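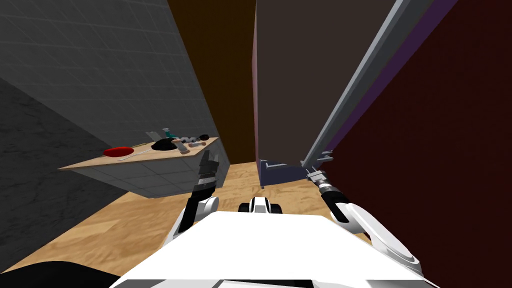
A wall-mounted counter with a wooden top. Tenants in Druvstead will be able to apply for similar fixtures starting in October.

Druvstead renters get new rules on wall fixtures

Tenants in 871 Druvstead apartments will be allowed to put up counters, shelves and fold-down tables on their walls starting in October, under a change to the lease used by Tovar Housing, the largest landlord in the city.

The current lease bans any hole in a wall wider than a picture nail. Tenants who break the rule can be billed for repairs when they move out, even if they have patched and painted the wall themselves.

Under the new terms, a tenant fills out a one-page form that says what is being put up, where it is going and how it will be fastened. Tovar then has nine working days to answer. If the tenant hears nothing in that time, the work can go ahead.

"Most of these kitchens were laid out for one person and a kettle," said Amna Orakzai, who manages leasing for Tovar. "People were asking for somewhere to chop an onion, and we kept sending them a letter that said no."

Counters may be up to 32 inches deep and must be fixed to studs or masonry. Plain drywall anchors will not be accepted for anything meant to hold weight. Nothing may be mounted over a heater, across a window or in front of an electrical panel. Tenants in the Puken Street buildings, where some of the plaster is original, will need a visit from maintenance before any drilling starts.

The fixture stays the property of the tenant, who can take it along or leave it for the next person if Tovar agrees. Holes must be filled before the keys are handed back, but painting over them will be up to the landlord.

Tovar has also set aside $2000 for tools that tenants can borrow from its office on Vorton Road, including drills, levels and stud finders. Loans are free and run for two nights.

Neelam and Ramesh Goel, who have rented a one-bedroom apartment on Vorton Road since their son left for college, said they plan to send in a form on the first morning. They now keep their toaster and rice cooker on top of the refrigerator.

"I have to get the step stool out to make toast," Neelam Goel said. Her husband said he would prefer a fold-down table, and that the matter was still being discussed.

Isamu Furukawa, a carpenter who fits kitchens in older buildings in the area, welcomed the change but said tenants should check what is behind a wall first. Water pipes in several of the older blocks run sideways at counter height, he said, and a stud finder will not always pick them up.

"Call maintenance and ask for the drawings," Furukawa said. "It takes ten minutes."

The change does not cover bathrooms, where the old rule stays in place. Gaurav Dixit, who heads maintenance at Tovar, said tile and waterproofing made those rooms harder to repair, and that there were no plans to include them.

Forms will be at the Vorton Road office, which opens at 8:30 a.m. Tenants who already have a shelf or counter on the wall can use the same form to have it approved, and will not be charged for having put it up early.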